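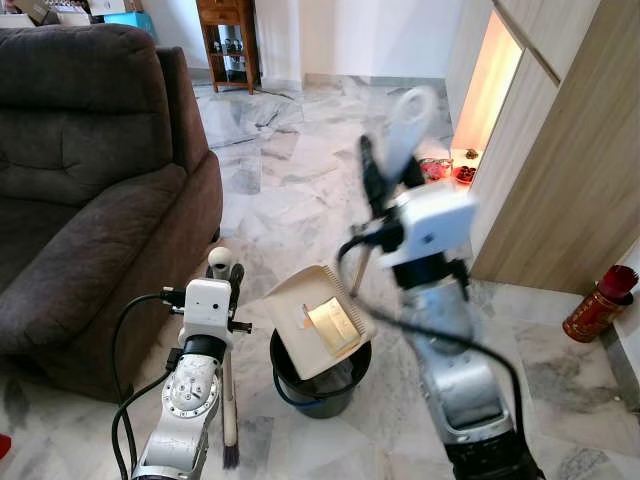

The brown sofa and the marble floor in the front room.

About Pleren

Pleren is a small language school in Resurside. We teach evening and weekend classes to adults, and we've loved doing it ever since we opened our doors with two classes and one very old kettle. The classes have multiplied. The kettle is still with us.

We started because so many people we met had the same story. They had done a language at school, got a decent mark, and then found on their first holiday that they couldn't order a sandwich. We wanted a place where you'd be talking within the first ten minutes of the first lesson, mistakes and all, and where you could come straight from work without feeling you were back in double French on a wet afternoon.

What we teach

At the moment we run Spanish, Italian, Portuguese, German and Welsh, plus English for people who have moved to the area. Welsh was a bit of a gamble (it began as a summer taster one June and we expected a handful of takers) but it filled up so quickly that we had to find a second teacher, and it's now one of the liveliest groups in the building. If you hear singing through the wall, that's them.

Each course has four levels. You don't have to sit a test to join - come and have a chat with us, tell us what you remember, and we'll find you a group that fits. If it turns out to be too easy or too hard after a week or so, you can move, and there's no charge for swapping.

We follow our own course books, which our teachers write and rewrite every summer. They're called the Magsi books, after the made-up town where all the dialogues are set. Regular students get very attached to Magsi. There is a long-running argument at the baker's that carries on right through to level four, and we've had people sign up for the next term just to find out how it ends!
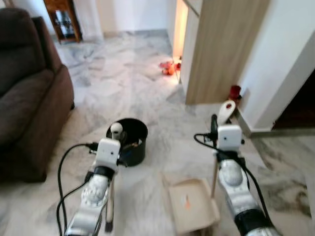 Looking past the sofa to the glass-fronted cabinet and the corridor.

How the classes work

Groups are kept small so that everyone gets to speak. A typical evening starts with talking in pairs, then something new, then a break with tea and biscuits, then a game or a short film clip to finish. Homework is there if you want it. Plenty of our students have children or shifts or both, and we'd much sooner see you turn up unprepared than stay at home feeling guilty.

We also run Nirier, our lending library, which is open to every student for as long as they're enrolled. It holds 3,198 books, comics, films and board games in all the languages we teach. Nearly all of it was given by past students, so it's a wonderfully odd mix: detective novels, cookery, a whole run of German gardening magazines. Borrow as much as you can carry.

This term

We have 247 students on our books this term, up from 203 last year, and we're thrilled. A few evening groups are full, but there are still places in beginners' Italian and in Portuguese level two, and we keep a waiting list for everything else.

You're very welcome to sit in on a class before you decide. Ring or drop us an email and we'll tell you which evenings suit visitors best.

Page last updated 22/11/2019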